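Notebook, route and accommodation checks
Entry for December, started 7:40 in the morning, continued after lunch
Project: Lillormont walking guide, second edition

I write this while I still remember the details. Hubert Kuster asked me to put down everything about the Lillormont trip, also the small things, so that he can compare with his own pages from the summer. Hubert, where I disagree with you I have marked it with "HK?" and we can talk.

Travel there. The train to Arnow was on time. The connection to the valley bus is the weak point of the whole itinerary. In our first edition we promise readers 15 minutes between train and bus. In reality I had 8, and the bus stop has moved to the other side of the station, behind the post office. A person with a big suitcase will miss it. The next bus leaves two hours later. I propose that we tell readers to take the earlier train and drink a coffee in Arnow. The bakery next to the underpass opens at six and has seats.

The ticket from Arnow to Lillormont must be bought before you enter. The driver does not sell it anymore. The machine took my card at the second try. I kept the receipt, it is glued on the left page.

Bus ride: 50 minutes. Sit on the right side going up, for the view over the gorge. HK? You wrote left side. Maybe you were facing backward.

Accommodation. I slept two nights in Pension Liapis and looked at one room in the Hotel Tedura, without sleeping there.

Liapis: room 4, second floor, no elevator. 89 per night with breakfast. The bed is good but short. I am not tall and my feet touched the board. The heating goes off at ten in the evening and comes back at six. There is a second blanket in the closet, which I found only on the second night. The owner speaks slowly and clearly with foreigners, and I was grateful for it. Breakfast is bread, two cheeses, a boiled egg and a very strong jam from mountain berries whose name I wrote down wrong, so I leave it out. Check-in closes at 8 in the evening. This must be printed in bold letters in the guide. I saw a couple arrive later and they stood a long time in the cold before somebody came down.

Tedura: the room they showed me was 278 for the night, winter price. It is big and quiet and has a balcony to the south. For this money I would expect that the bathroom door closes, and it did not. The woman at the desk said it will be repaired. I think we keep the hotel in the list but remove the word "perfect." Only one socket near the bed, behind the lamp. You must move the table to reach it. At Liapis there are two sockets, both free, but one of them is loose and the plug falls out if you touch the cable.

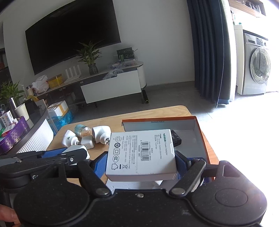

Walk 1, village to the chapel. Our text says one hour. I needed one hour and twenty-five minutes, with snow on the upper part and without stopping much. The yellow signs are in order until the wooden bridge. After the bridge there is a fork with no sign. I went left, this was wrong, and I lost a quarter of an hour in a field. The correct way is right, along the wall. I have drawn it on the map copy with red pencil. The chapel was locked. A paper on the door says the key is at the farm below, but at the farm no one answered.

Walk 2, to the lookout. I did not finish it. The last part was ice and I had only my normal boots. I turned around at the big stone with the metal plate. The plate gives the height of the summit as 3486 meters. In our guide we have a different number, two digits are exchanged. Please correct this on the map page and also in the index, where the same mistake is.

For the winter chapter I suggest we write clearly that Walk 2 is for summer only. It is a pity, the first half is the nicest path of the region, but I do not want that a reader continues because the book told him so.

Food. In the evening there are two places open in December. The first is the inn on the square. I had the barley soup and a plate of potatoes with cheese, both good and heavy. They want cash only. The cash machine is in the same building as the bus office and it is shut at night, so readers must think of this before dinner. The second place is the restaurant of the Tedura, where I had only tea. The menu looked expensive but I did not copy the prices, sorry.

The small shop closes between noon and three. It sells bread, apples, candles and the local bus timetable. The timetable is free if you ask.

After lunch, 2:15. I called the bus office about the winter schedule. The last bus down leaves at 5:50 in the afternoon, also on holidays. The one we print for 7:10 exists only in July and August.

Open points
Ask the bus company if the new stop in Arnow is permanent.
Chapel: find a telephone number for the key.
Liapis: ask if they can keep a key outside for late guests.
New drawing of the fork after the bridge.
Berry name for the jam. Hubert, you have eaten it too, maybe you know.

My expense sheet is in the folder, the breakfast in Arnow is missing because I lost the paper. The map copy with the red pencil stays on my desk until the drawing is made.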